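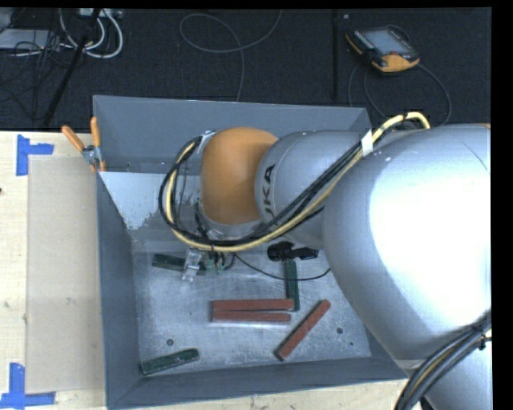 Cundano Robot Learning Club: Help Board

Hand guiding or remote control for teaching bin picking?
Posted by Neusa Furtado

Hi all! I'm finally at the fun part of my project, which is teaching the arm to pick long blocks out of the metal bin (red ones and green ones, lying every which way). Picking in open space went great. The bin is another story. When I push the arm through the move by hand, I can get the gripper down to a block, but my demos come out jerky near the walls, and the cable bundle drags on my sleeve the whole time. Entwistle, our playback program, learns the jerks too, bless it. I can also drive the arm from a 3D mouse, but then I'm slow and I hover forever before closing. Which would you use? And does it matter that two red blocks are lying almost side by side? Those are the ones it fumbles most.

Chrysoula Kourkoulas
Oh, I love this problem! I'd go remote for the bin and keep hand guiding for the big moves above it. With your hands on the arm you're fighting its weight exactly where you need to be gentle, and you lean in and block your own view of the gripper.

The hovering is fixable. Set your mouse speed in two steps, a fast one for above the rim and a slow one for inside, and put the switch on a button you can hit without looking. Then practice with recording off until you're bored. After that, trim the pauses. In Entwistle it's under Edit, Idle Segments, and I cut anything longer than 2 seconds, except right at the grasp, where you want to leave a little stillness so the fingers can close.

For blocks lying close together, line up with the long side first, while you're still high, and only then go down. If you turn the wrist on the way down you'll nudge the neighbor. Try to come in from the end where the gap is wider. It took me 60 demos to get a policy I liked, and almost half of those were close pairs because I went looking for them on purpose. So much better after that!

Also, do record a few where you miss, back up, and try again. Mark them as recoveries so they don't get mixed in with the clean ones.

Innes Pringle
remote. also check your payload setting, if it's wrong the arm drifts when you hand guide and feels like it's pushing back

Adelino Nogueira
I'm going to stick up for hand guiding a bit! Chrysoula is right about the tight spots, but for blocks out in the middle of the floor I get nicer paths by hand, and I get them faster. Hold it by the wrist with both hands, keep your elbows in, and start each demo from a different place over the bin. Mine all started from the same spot at first, and the arm was hopeless from anywhere else.

One thing I'm not sure about is mixing the two kinds in one training set. I did it in December and it worked fine, but my remote demos were a lot slower, so I resampled everything to the same speed first. Might be worth a small test before you record a big pile.

Neusa Furtado
Thank you!! Payload was set for the old gripper, so that's fixed, and it already feels lighter. Going to set up the two speeds tonight and record close pairs only.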